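Multi-cooker dial labels in Chinese, and where to set a hot glass lid down

Home > Kitchen > Small appliances > Electric pots and cookers
Status: open
Tags: multi-cooker, rotary dial, glass lid, condensation, stone-look tabletop

Posted by Leopold Gisler, Wednesday

I have taken over an electric multi-cooker from the previous tenant of my apartment. No manual, no box, no receipt. The body is pale green with a matching knob on the glass lid. The panel on the front has one large rotary dial, and all the labels are in Chinese, which I do not read. I tried a phone translation app and got a different result each time I moved the phone.

What I would like to know:

1. Is there a safe way to work out what the dial positions do without being able to read them?

2. The lid seats on the pot with a metal rim. After 20 minutes of simmering, water collects between the rim and the pot and then spits onto the counter. Is the lid the wrong size, or is this normal?

3. When I lift the lid I put it on the table, which is gray with a stone pattern. I do not know whether it is real stone. Afterward there is a pale ring on the surface. It fades, mostly. Should I worry?

I cook for one, usually noodles, rice or soup. The pot is never more than half full. The seller's sticker on the cord says Brirnura, but I think that is the shop and I could not find a manual under that name. 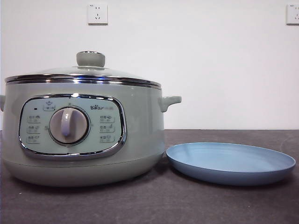
Yhon Chambi
Before anything else, unplug it and look underneath. There should be a rating label with the model number and the wattage, and those are usually in ordinary letters and digits even when the rest is not. Type the model number into a search with the word "manual" and add the Chinese word for it if you can copy it from somewhere. I found mine on the second page of results, as a scan.

On the dial. Most cookers of this general kind use either a plain power scale (off, low, medium, high) or a set of programs. You can usually tell the two apart without reading:

A power scale has off at one end, and the heat changes as you turn. A program dial may need a separate start button, or it may start when you stop turning. Check for a click at the off position.

To test it safely, put water in the pot to a depth of two inches. Never run it empty. Set the dial to the first position after off and wait five minutes, then note what the water is doing. Turn it off, let the water cool down, and go on to the next position. Write the results on masking tape and stick the tape to the wall beside the cooker. Do not put the tape on the panel. The adhesive softens with the heat and is a nuisance to remove.

For the translation app, take a still photo in daylight and run the app on the photo. Live mode reads the characters again every time your hand moves, so you get a new answer every second. Crop to one label at a time. Chrome trim around a panel throws reflections, and standing slightly to one side helps.

On the spitting. A little water at the rim is normal. Steam condenses on the glass, runs down the dome and collects where the lid sits. If it spits, the heat is too high for a simmer. Turn it down one position. If it still spits, set the lid slightly off center so there is a gap on the side away from you and away from any socket. Some glass lids have a vent hole. If yours has one, check that it is not blocked with starch.

Starchy water is the other cause. Noodle water foams and lifts the lid, and a wider gap is the only thing that works for me. I take the lid off completely for noodles.

I can't help with the table. Mine is tile.

Comments on this reply (2)

Leopold Gisler
Thank you. The label was there. The model number gave me a manual for a different pot with the same dial, which is close enough. It is a power scale. The first position barely warms the water. I have marked the rest on tape as suggested.

Yhon Chambi
Good. I would still check the wattage against the label and not against that manual.

Posted by Pakau

Taking the third point only.

The pale ring can be one of two things, and the treatment differs.

Mineral residue. Condensation is close to distilled water and leaves very little behind, but cooking water that has splashed onto the inside of the lid does leave something. The ring feels slightly rough under a fingertip and comes off with a damp cloth and a drop of dish soap. On laminate you can follow with diluted white vinegar, then clean water. Do not use vinegar on the table until you know it is not limestone or marble, because acid etches both and the mark is permanent.

Trapped moisture or heat. The ring feels smooth and looks cloudy. On sealed stone or concrete this is damp under the sealer, and it fades over a day or two. On laminate it usually means the surface layer has been heated more than it should be. If it fades, no lasting harm has been done yet, but repeated heating in one spot can lift the layer from the board under it.

To find out what the table is:

Look at the underside. Laminate is normally bonded to particleboard or fiberboard, and you will see the board or a plain backing sheet. Stone shows stone.

Lay your palm on it in the morning, before the room warms up. Stone and concrete feel distinctly cold. Laminate comes up to hand temperature within seconds.

Look at the edge. A pattern that stops at a seam is a surface layer.

How the lid goes down also matters. Knob up, with the metal rim on the table, it holds steam under the dome and all the water runs to the rim. That gives you a ring every time. 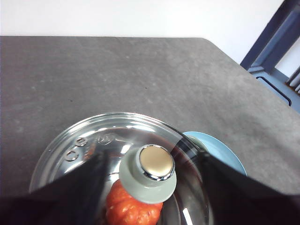
Glass lid resting on the gray tabletop.

Knob down is drier for the table, but a domed lid rocks on its knob and the hot rim is then in the air at wrist height. I do not recommend it near a table edge. Better options, cheapest first:

— A folded dish towel. It absorbs the water and insulates. Hang it up to dry afterward.

— A cork trivet, 18 cm or larger. Check that the rim sits fully on the cork. If it overhangs, the water drips off outside.

— An upright lid stand with a drip tray. I use one from Lanz. The slot needs to be wide enough for the knob to clear the back support, so measure the knob before buying.

Tilt the lid over the pot for a few seconds when you lift it, far side up first, so that the steam goes away from you and the water runs back into the food. That removes most of the water before the lid reaches the table at all.

Never put a hot glass lid on a wet surface or under a cold tap. Even tempered glass can shatter from sudden cooling.

Comments on this reply (1)

Leopold Gisler
Board underneath, so laminate. The ring came off with soap. Towel for now.

Posted by Listenbridge

just get a silicone mat, 24 cm, done. I have had the same one since August and put everything on it, pots too. for the dial I put a dot of nail polish at the setting I use for rice and ignore the rest

Comments on this reply (1)

Pakau
Check the temperature rating on the mat before putting pots on it. For a lid, any kitchen-grade silicone will do. A mat with raised ribs is preferable to a flat one, as the water can spread out and dry between the ribs.

Related in Small appliances
Rice cooker boils over with brown rice (13 replies)
Removing limescale from a stainless rim
Can I replace a lid knob with a generic one?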